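Chapter 2
What Does an Adviser Sell?

Before you read
Think of a time you paid for advice. How did you decide whether it was any good? Write down your answer and keep it for the exercise at the end of the chapter.

Open the website of almost any large advisory firm and you will meet its senior people. Each has a short profile. It tells you how long they have been with the firm, which industries they serve, and how many large clients trust them. It seldom tells you what any of those clients got for their money. A reader who is about to sign a contract ought to find that odd.

This chapter looks at advisory work from the buyer's side of the table. Chapter 1 described how firms grew from checking accounts to giving advice on taxes, software, staffing and nearly everything else. We now ask a plainer question. When a company hires advisers, what is it buying, and how would it know if it had been sold very little?

Take the case of Vendon, a maker of kitchen goods in the town of Nutstead. Sales had been flat for two years. The owners hired a consulting firm, Virk, to find out why. Virk sent a team for 9 weeks and delivered a report of up to 400 pages, counting the appendices. Its main finding was that Vendon sold too many kinds of product to too many kinds of customer. The sales staff had told the owners the same thing the January before, at no charge. 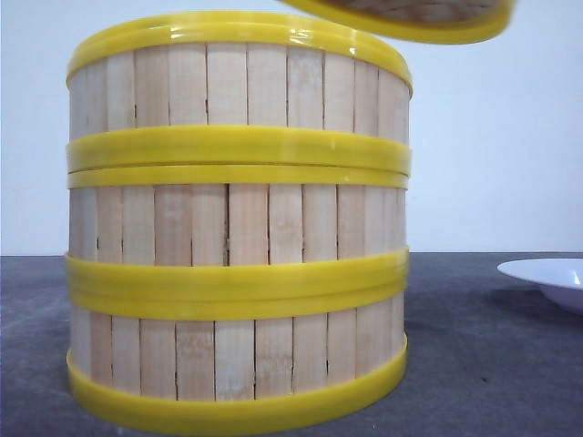

Figure 2.1 Three stacked bamboo steamer tiers with yellow trim.

Was the report worth the fee? Supporters of the industry have a ready reply. An outside voice, they say, can settle an argument that insiders cannot. There is something in this. Owners do sometimes act on a finding only after they have paid for it. But notice how far the claim has shifted. Virk was hired to find an answer, and it is now being praised for repeating one.

The second common defense is experience. Advisers see many companies, so they should spot patterns that a single manager would miss. Perhaps they do. The trouble is that the client can rarely check. When Cistemex, a parts supplier with 1000 employees, asked three firms for proof of past results, all three sent lists of client names. A list of names shows that sales were made. It says nothing about whether the advice worked, or whether the clients would have done just as well alone.

None of this means that advice is worthless. Some tax questions are hard, and a wrong answer can be costly. Some companies lack a skill they need for only a few months. In cases like these the buyer can say in advance what a good result would look like. Much advisory work is bought without any such test, and that is where we should be most careful.

Key terms in this chapter: engagement, scope, fixed fee, success fee, conflict of interest.

We begin in Section 2.1 with the engagement letter, the document that sets out what the adviser has promised to do and, often at greater length, what it has not.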